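Skin Prep and Product Layering: Notes for Session 2
Festel Evening Classes, 2023-08-23

I talk fast and I know it, so these are the notes I'd have wanted if I were sitting where you are. Bring them back next time, scribbled all over please!

We left off with cleansing. Quick recap: lukewarm water, a full minute of massaging, and rinse until your skin stops feeling slippery (most people stop too soon, usually at the hairline and under the jaw). If your face feels tight and squeaky afterward, your cleanser is too strong for you, however much you paid for it. I used a foaming one for years because I loved that squeak, and my cheeks were flaky the entire time.

Exfoliating acids

Two families to know for this course. AHAs, such as glycolic and lactic acid, work mostly on the surface and suit dull or dry skin. BHA, which on a label nearly always means salicylic acid, is oil soluble and gets into pores, so it's the one for blackheads and shiny noses. Glycolic is the smallest of the AHAs and tends to sting the most. Lactic is gentler and I nearly always start people there.
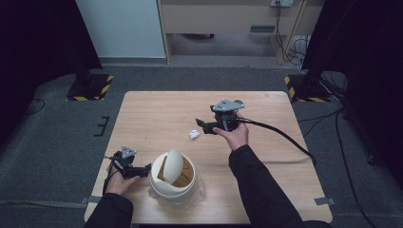
Start with one night a week. I mean it! Stay there for 2 weeks, then go up to two nights if your skin is calm. Pink for a few minutes is normal enough, but burning, peeling or a rash means rinse it off and leave acids alone until you've healed. And sunscreen every morning, please, as AHAs make you burn more easily.

The Rerura lactic toner we passed around in class is my usual starter pick. I also like the Chowdary gel mask, which goes on for a few minutes and comes off with a damp cloth, but it does smell like vinegar and my husband leaves the room.

What goes on first

Thin to thick is the rule most of you already know, and it'll get you through nearly every routine. Watery toner, then serum, then cream, then oil if you use one. In the morning sunscreen goes last, before makeup. Give each layer a moment to sink in, or your foundation will roll up into those horrible little gray crumbs (pilling, for the vocabulary list). 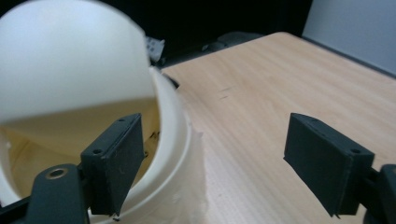

Retinol gets its own session, so for now just remember that it's a nighttime product and that beginners shouldn't put it on the same night as an acid. Anyone pregnant or trying should skip it altogether and talk to their doctor.

A word on patch testing, which I skipped in June with a new Plida serum and paid for with a blotchy neck. Dab a little on the inside of your arm, leave it, and check again the next day. Keep it up for several days if you tend to react to things.

For next time

Read pages 28 to 36 in the course booklet and write out your own routine, morning and night, in the order you really do it. Include the stuff you're embarrassed about! I once admitted to a whole class that I'd slept in mascara all weekend, so you're in safe company. Bring one product you don't understand the label of and we'll go through the ingredients together.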